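*29 October 2021*

I went out to Skindeldale to talk about a weed, and I came home with a paper sack of it on the passenger seat and dirt up both sleeves. The weed is purslane. If you have a driveway with cracks in it, you've met: flat reddish stems, fat little leaves, tiny yellow flowers that open when the sun's on them and shut again before you've finished lunch.

The woman who grows it there (on purpose! in rows!) would like to stay out of the paper. "Put the farm in, leave me out," she told me over the gate. So she'll be the grower for the rest of this, which suits her fine.

She's been at Skindeldale for 14 years, and for the first several of those she did what the rest of us do with purslane and pulled it up. "I was on my knees every July cursing it," she said. "I'd pull it, throw it on the path, and a week later it had rooted in the path. You can't just drop it. It's got so much water in it that it carries on setting seed lying there."

What changed her mind was a customer at the Lusten market, an older lady who spotted a few stems stuck in the bottom of a crate of beets and asked what she wanted for them. "I said take them, they're trash. And she gave me this look. She came back the next Saturday and asked where the rest was, and I'd composted it."

I asked whether she'd tasted it by then and she laughed at me. She hadn't. She went home and ate a leaf standing in the bean row, and then a whole stem, and then went in and looked for a recipe.

It tastes lemony, by the way, and a bit salty, with a crunch like a cucumber that's had some training. There's a slickness to it when you chew that some people can't stand. I like it. My husband doesn't, and he's had it three ways this week.

Her beds are narrower than I'd pictured, down on the low side of the property where the soil is sandy and the carrots never did much. She grows two sorts. One is the ordinary sprawling kind, from seed she saved off her own weeds. The other is an upright golden one she buys from Itano, with bigger leaves and a paler color, and it holds itself up off the ground so you aren't washing grit out of it all evening.

"The golden one's prettier, but the wild one tastes of more," she said. "Restaurants want pretty. I eat the other one."

The restaurant in question is Talebi, in Lusten, which takes most of her crop all summer. They chop it into yogurt with garlic, and they also do a warm dish with lamb that I've now ordered twice. The kitchen asks for it picked early, and I'd assumed that was about keeping it crisp. She set me straight. Purslane is one of those plants that can take in carbon dioxide at night when it's hot and dry, and it stores that up as acid until daylight. Pick at dawn and it's sour. Pick in the late afternoon and it's a good deal milder.

"Try it yourself," she said. "Same plant, morning and evening. People think I'm pulling their leg."

I couldn't try it, as it happens, because I'd come far too late in the year. Purslane hates cold. What was left were a few rows under a plastic tunnel, getting leggy, and she expected to lose even those at the first proper frost. She'd kept them going for seed. She showed me one of the capsules, which has a lid that pops off like the top of a boiled egg, and inside was a pinch of what looked like black sand.

So how do you grow something that grows anyway? You wait, mostly. She sows when the soil is properly warm, and she doesn't cover the seed at all, just scatters it and presses it in with the back of a rake. It needs light to come up. She keeps it damp until she sees green and then more or less walks away. The first cutting comes when the stems are as long as her hand, and she leaves 2 inches of each one behind so it'll branch. If the weather's kind she's back on the same bed 21 days later.

"The trick is cutting before it flowers," she said. "Once it flowers it's thinking about seed and the leaves go small on you. And then you've got it forever, and so has next door."

I asked if next door minded. There was a pause. "He's come around," she said. "He gets a bag."

She wanted me to put in a warning, and it's a good one, so I'm putting it in. There's another low, mat-forming plant called spotted spurge that comes up in exactly the same cracks and beds, often tangled right up with the purslane, and you must not eat it. Spurge has thin, wiry stems and thin leaves. Snap one and it bleeds white, milky sap. Purslane stems are thick and juicy, and the juice is clear. She snaps a stem from every handful, even in her own rows, and she's been doing this a long time. She also won't pick from roadsides, or from anywhere that could have been sprayed. And it's high in oxalates, like spinach, so if you've had trouble with kidney stones, ask your doctor before you go eating bowls of it.

We had coffee in the packing shed after that and she talked about money, which growers never want to do and then can't stop doing. She sold 200 bunches on her best market day this year. She'd still be broke if she grew only purslane. The beets and beans pay for the van. "But I don't weed that corner anymore," she said, "so call that wages."

Before I left I asked how she likes it best and she didn't have to think. Potato salad. Boil small potatoes, dress them with oil and vinegar while they're hot, let them cool down, and then throw in a big handful of raw purslane, stems and all, with some red onion. No mayonnaise — she was firm about the mayonnaise. The thicker stems she pickles in cider vinegar with mustard seed, and I was given a jar, and the jar is already half gone.

The tunnel will come down once the frost has been through, and the stand at Lusten carries on with roots and squash until it gets too miserable to stand there. There'll be seed in envelopes too, the wild sort only, and she says anyone who plants it does so at their own risk. 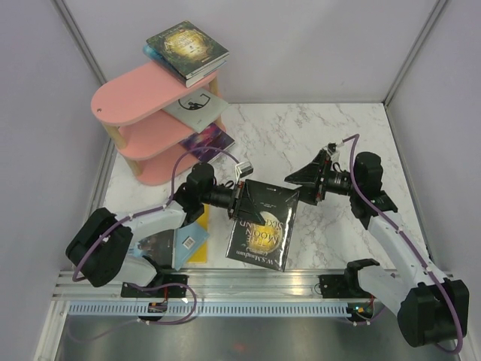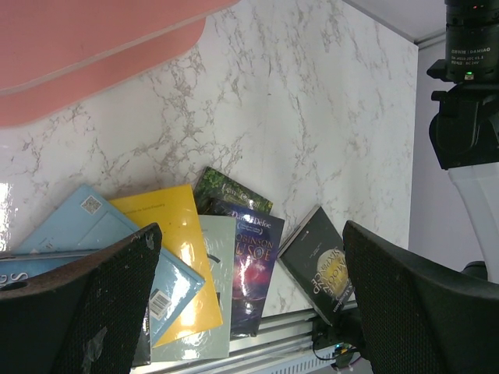 *W.S. Maugham in the first picture, and a whole spread of books in the second.*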